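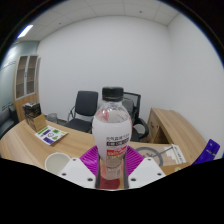
Desk reset, bottle edition. Clear plastic, black cap, back on desk duty.

1/ OK so I've been working from the same desk since March and I finally admitted that the desk was winning. Every evening I'd push stuff to one side, and every morning I'd push it back. So this week I'm doing a real reset and you're all coming with me, sorry!

2/ Rule one, stolen from my friend Dineo Radebe: everything on a desk needs an address. If it doesn't have one, it goes in a drawer or it goes away. She says this about spare keys, pens, her sister's mail, everything.

3/ The drink's address is the coaster. I fought this for ages (coasters felt like something for people with nice furniture) and then I got a pale ring on the wood from a cold soda and spent a whole lunch break rubbing at it with a Nultine cloth. The ring's still there if you know where to look. I know where to look.

4/ I went with dark red because it shows up against light wood, even when I'm reading something and just reaching over without looking. Cheap, round, done. Best desk money I've spent, and that includes the Sulness lamp I returned.
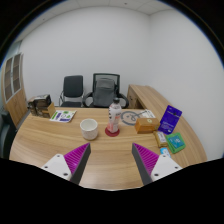
5/ Cup on the left, bottle in the middle, and then the back right is where I let myself be a little messy. Paper, the orange-brown box, whatever I'm in the middle of. I used to try to keep the whole surface clear and it lasted 20 minutes, tops. Now the mess has a neighborhood and it mostly stays there.

6/ The front edge is the part I'm strict about. Nothing lives there. That's where my arms go, and where the notebook goes when I need it, and if I let one receipt move in there'll be a whole family by dinnertime.

7/ Somebody asked why I bother with a cup AND a bottle. The cup is for tea in the morning, the bottle is for the rest of the day. Different drinks, different moods! Also the bottle has a screw cap and I talk with my hands on calls, so you do the math.

8/ Cleaning, for the people who asked: damp cloth along the grain, then a dry one. I move the coaster and wipe under it too, otherwise you get that sticky little circle. I tried the Feltel spray and it smelled like a dentist's office, so it's under the sink now with all my other bad ideas.

9/ Next up is the drawer. I opened it last night and closed it again. There's a Pillay catalog in there with 300 pages and I have never once ordered anything from it, so I guess that's where we start.

10/ Tell me what's on your desk right now that has no address. I'll go first: one sock.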